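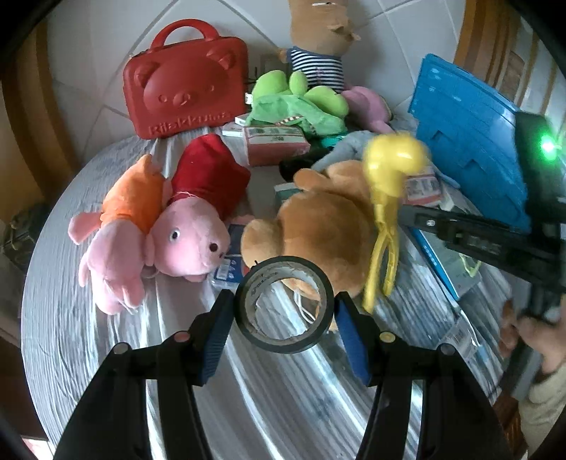
2 min read

Thread on the width estimator. 28th May build. Writing it down before I forget what I changed, so expect typos

Old version of Brinoditz found the fingers by color. Blue pads on black plastic, easy, threshold it and go. Worked great on a bare bench

Then you put it in a room with toys. Blue crate on the right. Blue printing on the boxes. Pads no longer the only blue thing, and the mask goes wandering off across the picture

Worst case was held objects. Fingers closed on the tape roll, tape is black, fingers are black, the only edge you get is the pad itself. Estimator said fully closed. On a roll of tape. Great

And you can see straight through the hole in the roll. So segmentation gave me a ring with a piece of teddy bear inside it, labeled as one object. Usham even offered to merge them for me. No thank you

Fix part one: stop searching the whole image. The fingers can only be in a couple of places at the bottom, the camera is bolted to the same body. Static region per side, then look for the pad inside it

Fix part two: fit the ridges, not the color. Pads in the tape shot have nice ridges, so there's a periodic signal you can lock onto even when exposure goes weird. Shiny silver cloth makes exposure go weird A LOT

Fix part three, less proud of this one. If left and right disagree on opening by more than 9 percent, throw the value out and hold the last good one. Crude. Will be replaced. (it will not be replaced)

Numbers for the people who like numbers: 583 clips rerun overnight. Old code lost the pads in 55 of them. New code, 2. Both of those are very dark and I'm not chasing them

Ok second problem, tracking
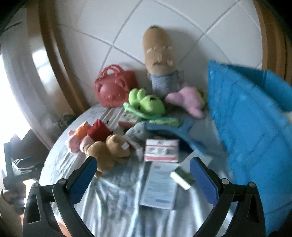 Open fingers, lots of plush, tiles behind.

The wall tiles. Same square, same grout line, over and over. Feature matcher loves it — hundreds of confident matches, plenty of them one tile off. Pose jumps sideways by exactly one tile and then carries on like nothing happened

Wide lens makes it sneakier. Lines bend near the sides so a wrong match out there still scores ok after undistortion

Plush turns out to be the good stuff. Lumpy potato guy in the gray sweater gives more stable points than the entire wall. Knit texture, doesn't repeat cleanly, stands up tall. Potato is now my favorite landmark

Big blue fleece on the right, basically zero features. Fine. I'd rather have none than wrong ones

So: down-weight anything that has a near twin within the same view. Ten lines of code, should of done it in the first version

Other thing I mask now is hands and second tools. A long black stick with a hand on it moves on its own and the solver would really like to believe it's part of the room

Still broken: anything small and flat. The leaflet comes out as part of the tablecloth in the depth output, so Choi plans a grasp straight over it and aims for the box. Not a planner bug. Depth has no edge there and the planner only gets depth

Tried feeding it the color edges too. Now it wants to grasp individual lines of text. Reverted

Next is the loader cleanup, then timestamps. Left and right tools drift against each other on long clips and I've been pretending they don't

Drundine folks asked when the config format settles. July. Don't build on the current one pls, I am renaming half the keys

Region masks and the ridge fitter are in the main branch now. If your pads are flat with no ridges, set pad_mode to edge or it will just sit there finding nothing

ok going to eat something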